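Bellows and boots - looking after the rubbery bits
Stevham, September 6, 2021
Notes, Rozália Kadlec

Slide 1. Hello, thanks to Pletness for the room. 17 slides, 40 minutes, questions at end. Say where the tea is.

Slide 2. Why covers at all. Dust, swarf, fingers. Cheap part, gets forgotten. Jarbridge story - 614 hours on one cover, no one looked at it once. Keep it short!! Last time took 10 minutes.

Slide 3. Folds. Grit sits in the valleys, not on the crests. Torch in from the side, run it along. Soft brush first, then damp cloth. No solvent. Repeat, no solvent. Somebody will ask about white spirit - no.

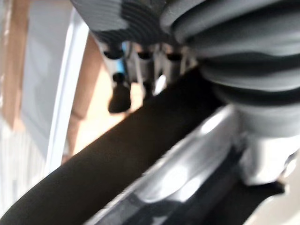 Grey bellows cover, lowest fold narrowing to the collar.

Point at collar. Most splits I've had back start near the collar, so open that last fold by hand and look right in. Pass the sample round now (the torn one, in the bisuit tin).

Slide 4. Write it down. Date, which cover, what you saw. Jarbridge do theirs in a plain notebook, works fine.
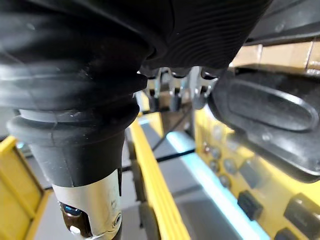 Cuffs next. Check the fit all the way round, a finger's pressure, it should spring back. Any gap and the dust goes straight in. Don't lever it with a screwdriver, ask me how I know. Look at the lower rim on the black one, the slightly lighter band, looks worn - that's the kind of thing to put in the notebook with a date and look at agian in March. Seam line is a seam, not a crack. People mix them up. Feel it with a nail if unsure.

Slide 5. Spares - buy two, keep them flat, out of the sun. Price list is on the back table. On to storage.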